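Handheld grippers, marker cube keeps shifting on the left one
Shared Workshop Builds > Arms, Grippers and Tracking

47 replies, showing the most useful ones first page

hkelmendi
Posted 2026-04-04
We're building a pair of handheld grippers at the shared shop on Kellwood so we can record two-handed table tasks and play them back on an arm later. Printed bodies, soft printed fingers, one marker cube on the back of each. The right one is good. The left one drifts. After a session of picking things up and putting them down, the recorded path for the left hand is off compared to where it started, and it stays off until I take the cube off and put it back on.

What I've checked so far:
Screws on the cube plate are tight.
Battery is charged on both.
Same print settings on both bodies, same spool.
Swapped the cables left to right. No change.

I have not swapped the cubes yet because the left plate is glued as well as screwed and I don't want to break it before the weekend is over. Any ideas before I get the heat gun out?

benchrat
If it's glued and screwed and still moves, the plate isn't what's moving. Look at the print under the plate. I had one where the top wall was three layers thick and it flexed every time I squeezed the trigger. You couldn't see it by eye. You could feel it with a thumbnail.

hkelmendi
The wall is 5 mm on the drawing. I'd have to cut one open to know what the slicer did with it.

Maysoun_B
What infill? A 5 mm wall on the drawing can come out as two skins with honeycomb between them, and then your screws are only holding in the skins. Heat set inserts pull loose in that pretty easily. Check the slicer preview before you cut anything.

hkelmendi
Just looked at the preview. You're right about the skins. There's a band under the left plate that's mostly infill. The right body is a newer file where Najwa moved the plate back a bit, so it lands on a solid rib. I had forgotten they were different files.

benchrat
So, not the same print.

hkelmendi
No. Same settings, different file. My mistake.

zdong
I don't think this is a print problem. I ran a very similar setup for most of October with a spongy plate and the drift was tiny compared to what you're describing. If it stays off until you remove the cube, that smells like calibration. Taking the cube off makes your software lose it and find it again, and that's what resets it. The remounting has nothing to do with it. Try covering the cube with your hand for a few seconds and see if the error goes away.

Maysoun_B
Could be both. But a loose insert doesn't spring back by itself either. It sits wherever you last pushed it. Taking it off and screwing it down again would put it back in place.

zdong
Sure, but covering it with a hand costs nothing and reprinting a body costs a whole evening.

hkelmendi
Tried it. Covered the left cube, uncovered it, and the error got smaller but it did not go away. I did it 7 times. Each time it came back to about the same offset.

zdong
Then I'm partly wrong. How are you mapping the cube to the fingertips? If you're using one transform for both hands and mirroring it, your two different files will get you. Najwa moved the plate. Did anybody update the numbers?

najwa_s
I updated them for the right hand. The left one is still on the old numbers and that is correct for the old file, I measured it with calipers. So that part is fine. The plate itself is the problem, I've been saying this since we put it on.

karim_r
Jumping in with a different opinion. Get rid of the cubes. I went to inside-out tracking with a small wide angle camera on the wrist and never looked back. Cubes are big, they hit things, and the tracking goes to pieces when you turn your hands toward each other. You will fight this forever.

benchrat
Karim, you say this in every thread. Wrist cameras don't like plain tables and blank walls either. I spent more time putting tape and clutter around my bench than I ever spent gluing cubes.

karim_r
I say it because it's true. I didn't say it was free. You need texture in the room. A normal room with furniture in it is plenty.

hkelmendi
I'd like to get one working pair before I start over with another method. The cubes are already printed and the Indero boards are wired for them.

Maysoun_B
Agree with finishing what you have. Can you post the pair in use? It's hard to tell from the text how the cubes sit compared to the arms.

hkelmendi
This is the practice setup, with the tray as the target. We do a lot of runs on this table.

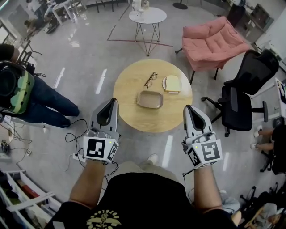 The task we're working on is simple. Pick a thing up with one hand, pass it to the other, put it in the tray, back to the start. The pass is where the left hand error shows up worst. On playback the two paths end up too far apart to be touching, and they obviously were touching when we recorded it. Single hand moves look acceptable on both sides.

One more thing I should have put in the first post. The left cable pulls. When I let my arm hang between runs, I can feel the weight of it on the gripper. I had ruled the cable out because swapping them made no difference, but I only swapped the cables. I never changed how they were routed.

najwa_s
The routing on the left body is different too. The old file has the cable exit right by the plate. On the new one it comes out lower.

benchrat
There you go. Soft plate plus a cable tugging next to it. Add a strain relief today, even a zip tie through a printed loop, and reprint the body when you have time.

zdong
I'd go along with that. I'd still redo the calibration after. Error getting smaller when you covered the cube means some of it is on the software side — check if your filter is holding on to an old pose.

karim_r
While you're reprinting, leave a flat spot on the wrist for a camera mount. You don't have to use it.

hkelmendi
Fine, I'll leave a flat spot.

Plan for now:
Zip tie on the left cable, clamped to the body away from the plate.
Print the new file mirrored for the left hand, with the infill band changed to solid.
New transform for the left, measured and not mirrored from the right.
Check the filter settings like zdong said.

Maysoun_B
Use longer inserts as well if the rib has room. The short ones we got in the Qudah pack strip out if you look at them wrong.

hkelmendi
Rib has room. I'll use the long ones.

drirholm_dan
Reading along because we have the same trouble at the Drirholm space, except on the right hand. Our plates are aluminum so it can't be infill. Going to look at the cable first. Would you share the new file when it's printed and tested?

hkelmendi
Yes, Najwa has the source and she's okay with sharing it. Zip tie is on and the left error on the pass is down by maybe half. New body is on the printer now, it should be off the bed tomorrow morning. I'll post the numbers once I've done a full set of runs with it.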